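机器人软件系统 第七讲讲义：装配任务中的状态估计与任务规划
授课：Till Wunderlich　2025年4月11日

本讲沿用上一讲的双臂工作台。任务对象是一台侧放、打开侧板的台式机机箱，操作内容集中在主板的CPU插座附近。请先复习第五讲的坐标系约定，后面的推导都以工作台坐标系为准。 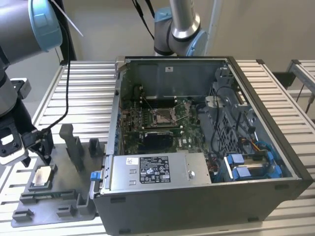
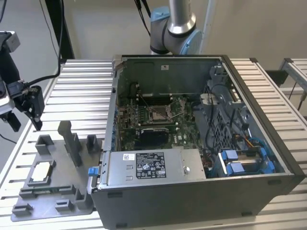
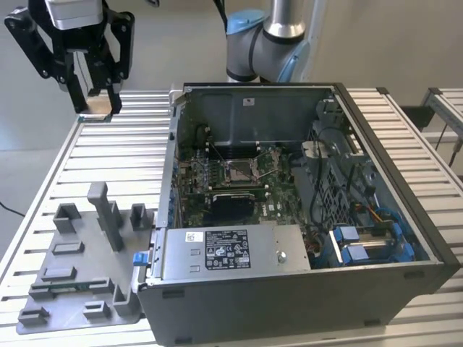

三张图里机箱都敞开着，CPU插座为空，左侧有灰色治具。

一、坐标系与标定

全系统使用四类坐标系：工作台W、左臂基座L、右臂基座R、相机C。治具和机箱各有一个局部坐标系，分别记作F和B。F相对W视为固定，每次开机校验一次；B每个回合重新估计，机箱没有螺栓固定，手臂碰一下就会偏。

手眼标定用Frerichs工具包完成，采样20个位姿。采样时两臂不能同时运动，否则时间戳对不齐，残差会集中在旋转项上。Ernő Deák去年的作业报告里有一组失败数据，放在课程网盘，建议对照着看。

二、感知模块

感知模块输出的是带置信度的谓词，供规划器直接使用，例如：
插座_空(B)
压杆_抬起(B)
零件_在位(F, 槽号)
每个谓词由一个独立的分类头给出，输入为裁剪后的局部图像。训练集共3,000张，其中488张留作验证。

注意两点。第一，金属表面反光会让压杆状态在相邻几帧之间跳变，所以谓词要先过一个滞回滤波器再写入世界模型。第二，手指进入相机视野后会遮挡插座，此时谓词应标为“未知”，不得沿用“空”。上一届有三个小组在这里丢分。

三、任务规划

规划器Seltum采用前向搜索，动作以前提和效果描述。以放置动作为例：
动作：放入插座(零件, 手臂)
前提：夹持(手臂, 零件)，插座_空(B)，压杆_抬起(B)
效果：插座_空(B)为假，夹持(手臂, 零件)为假

只要前提里出现“未知”，规划器就插入一个观察动作：手臂退到安全位，重新取图，更新谓词，再继续搜索。观察动作的代价要单独设。设得太低，手臂会反复进退；设得太高，规划器宁可绕一大圈也不看。课上用的默认值写在配置文件里，作业中请自行调整并记录。

四、运动层与双臂互斥

两臂共享机箱上方的空间。我们把该区域建成一个互斥资源，进入前申请，退出后释放。申请失败的手臂停在等待位，等待超过上限就上报任务层，由任务层决定是否重排。

接近插座的最后一段改用阻抗控制，沿插座法向降低刚度，切向保持较高刚度。Gangadharan Kurian的补充材料给出了参数推导，只看第二节即可。轨迹日志由Zarkine记录，一个回合的关节数据为685行，分析时先按动作名切段，再看力的曲线。

五、作业

1. 为“取出零件”写出前提和效果，考虑治具槽位被占用的情况。
2. 修改滞回滤波器的上下阈值，画出谓词跳变次数的变化。
3. 构造一个两臂互相等待的例子，说明任务层应如何打破死锁。

前两题在仿真里完成，第三题只交书面说明。5月上旬开始分组上机，上机前先找Kofi Agyeman领取工作台账号。日志文件不要改名，批改脚本按原名读取。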